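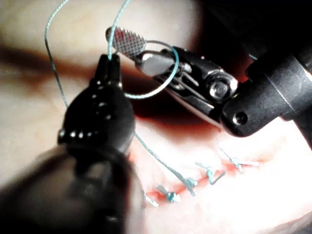

Robotic Systems Procurement, Session 5
Reading a vendor's claims: the Lerimora suturing module
Notes by Ryan Tunstall, Norngate. February 2023
Shares: 41 | Comments: 30

Lerimora is sold by Trevaskis as an add-on for a two-arm surgical training robot. The brochure says it "ties like a registrar". Before next session, write down what you think that sentence commits the company to. My own list is short.

What is on offer

Software that drives both arms through a knot, plus a wrist camera kit and a year of support. Practice pads and thread are charged separately. Read the schedule of consumables before the headline price – the second is set low and the first is where the money goes.

The evidence

Trevaskis reports 249 knots on practice pads. Of these, 102 were thrown with no operator stepping in. The brochure calls this "largely autonomous". Work out the fraction yourselves and decide whether you would use that word.

Three things are missing. We aren't told how an acceptable knot was defined, who judged it, or how many pads were thrown away before the count began. A row of knots with short tails looks tidy, and tidiness is easy to see from a wrist camera. Tension isn't. A knot can sit well on the line and slip at the first pull, and I can find no pull test anywhere in the document.

Note also the pad. It is soft-looking, pale and brightly lit, and teal thread shows up very well against it. Ask for trials with poor light and a thread nearer the colour of the surface. Flundness asked its supplier for the same and got a revised quotation instead of data.

Loops

Throwing the loop round the needle driver is the step most demos linger on. It does look clever. Ask what the software does when the loop slides off the wrist, and whether a person has to reset the arms by hand. If the answer is "that is rare", ask for the log.

For May: bring one page of questions for the sales engineer. No adjectives.

Related
Session 4: Service contracts and what they leave out
Session 6: Who owns the trial data?
Reading list: judging knots by hand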